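厨房台面和抽屉的日常打理

厨房用久了，毛病多半出在几个老地方：水槽边发黏，抽屉拉不顺，砧板有味，刀越切越钝。下面这些做法都不费钱，家里现成的东西基本够用。

台面

做完饭先把台面上的东西挪开再擦，绕着瓶瓶罐罐擦，油会一圈一圈积在瓶底。抹布拧到不滴水，从靠墙的一侧往外拉，最后把碎屑收进手心或者簸箕里。

油重的地方用温水加几滴洗洁精，敷上抹布等两分钟再擦。石材台面不要用醋，也不要用柠檬汁，天然石材碰到酸会发乌，发乌以后只能找人重新抛光。人造石耐脏一些，但酱油和咖喱停久了一样会留印子，看见了就擦。

不锈钢台面顺着拉丝的方向擦。横着擦容易留下细划痕，灯一照很明显。钢丝球不要上不锈钢，烧焦的地方用小苏打调成糊，抹上去放一会儿，拿软布慢慢推。

水槽和下水口

下水口的滤网每天晚上倒一次。滤网背面的滑腻用旧牙刷刷，正面看着干净不算数。

下水有味，先检查下面那根弯管里有没有存水。厨房一两个星期没用，弯管里的水会干，味道就从管子里返上来，放一会儿水就好。如果放了水还有味，把弯管拧下来洗，底下先垫一个盆。装回去的时候看一眼橡胶垫圈，垫圈变硬或者有裂口就换新的，五金店买得到，带着旧的去比尺寸。

不要往下水口倒热油。油凉了会挂在管壁上，越挂越厚。剩油倒进旧罐子里，凝住以后跟垃圾一起扔。 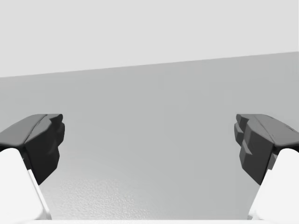
图片来源：Ziltov

抽屉

抽屉拉不顺，先把里面的东西全部拿出来，再把抽屉整个取下。多数三节轨的抽屉两侧各有一个塑料卡子，一边往上拨，一边往下按，同时往外拉。木轨的老抽屉一般没有卡子，抬起前端就能拿出来。

金属轨道里常见的是面包屑、米粒和头发混着油。用吸尘器的窄嘴吸一遍，再用棉签蘸一点酒精擦。不要往轨道里喷食用油，当时是滑了，过一个夏天会变成胶。要润滑就用干性的硅油，喷在布上再抹，薄薄一层够了。木轨拿一截白蜡烛来回蹭几下。

抽屉面板松了，多半是里面的螺丝孔滑了丝。把螺丝取下，在孔里塞两根牙签，蘸木工胶，干透以后齐根掰断，再把螺丝拧回去。牙签不够粗就换成一次性筷子削下来的细条。

有读者来信问抽屉里垫什么好。Hammad Satti家里用的是Grisarska的软木垫，裁成比抽屉底小一点的尺寸，脏了拿出来抖。我自己用的是旧挂历纸，光面朝上，换季的时候换一次。带胶的贴纸不建议用，揭的时候很麻烦，胶印要用吹风机吹热了才刮得动。

砧板

生熟分开，至少备两块。切过生肉的先用冷水冲，再用热水和洗洁精洗。一上来就用热水，血水里的蛋白会凝在刀痕里，更难洗。

新的木砧板先上油。用食品级矿物油，200毫升一瓶能用很久。倒一点在板面上，用布抹开，侧面和两个端头也要抹到，端头吸油最快，可以多抹一遍。竖着放一夜，第二天把浮油擦掉。头一个月每星期上一次，以后看着发干再上。橄榄油和花生油都会变哈喇，别用在砧板上。

砧板有葱蒜味，撒一把粗盐，拿半个柠檬搓，搓完放几分钟冲掉。洗好以后竖着晾，两面都要通风。平放在台面上，贴着台面的那一面总是潮的，时间长了板子会翘，也会长黑点。黑点浅的用砂纸磨，先用100目的，再用细一些的收光，磨完重新上油。黑点深到磨不掉，这块板子就该换了。

刀

每次用完马上洗、马上擦，不要泡在水槽里。泡着的刀看不见，伸手进去容易割着，刀柄的铆钉处也会生锈。

家里磨刀，一块双面磨刀石就够。石头先在水里泡到不冒泡，底下垫一块湿毛巾防滑。刀和石头的夹角大致是刀背垫起两枚硬币的高度，粗面磨到能摸出卷边，翻面再磨，最后用细面轻推几下。摸卷边要从刀背往刀刃外的方向摸，不要顺着刃口摸。

磨刀棒是把歪掉的刃扶正用的，刀已经钝了，打磨刀棒用处不大。陶瓷刀不要自己磨。

刀不要散放在抽屉里。磁条、刀架都可以，用刀架的话，每隔一阵把架子倒过来磕一磕，里面会有碎屑和水。

瓶罐和标签

玻璃罐上的标签撕不干净，先用温水泡半小时，把纸刮掉，剩下的胶用小苏打和食用油一比一调匀，抹上去等一等，再用海绵擦。Gerer那种金属盖的罐子，盖子不要一起泡，盖沿进了水会锈。

干货装罐前把罐子彻底晾干，里面有一点潮气，米和豆子就容易结块。八月天热的时候，面粉和坚果最好放冰箱，开过封的尤其如此。罐身上贴一小条纸胶带，写上装罐的月份，用完一罐再换新的，不要把新的直接倒在旧的上面。

盖子拧不开，垫一张橡胶手套再拧。还是不行，把盖子朝下在热水里浸一会儿，金属受热会松一点。用刀背敲盖子的边也行，敲的时候沿着一圈敲，手拿稳。

冰箱门封条

封条里的褶子用棉签蘸温肥皂水擦，擦完一定要擦干。检查封条紧不紧，夹一张纸币关上门，轻轻往外抽，一抽就出来说明这一段松了。松的地方先用吹风机低档吹软，再用手把封条往外拉一拉，关门压一夜。四个角都试一遍，靠近门轴的那一侧最容易漏掉。

读者Nnamdi Okeke补充：冰箱四脚不平也会造成门关不严，前脚可以拧高一点点，让门自己能往回合。调的时候最好有一个人帮忙把冰箱往后扶住。

抹布和海绵

抹布每天晾开，不要搭在水龙头上叠着。棉布的可以煮，加一勺食用碱，开锅后再煮十分钟。超细纤维的不能煮，也不要加柔顺剂，加了以后不吸水。Paquette出的那种粗纹擦碗布第一次用之前要单独洗两遍，会掉毛。

海绵有味就换，不必舍不得。换下来的剪掉一个角，留着擦炉灶和垃圾桶，看见缺角就知道不能再拿来洗碗。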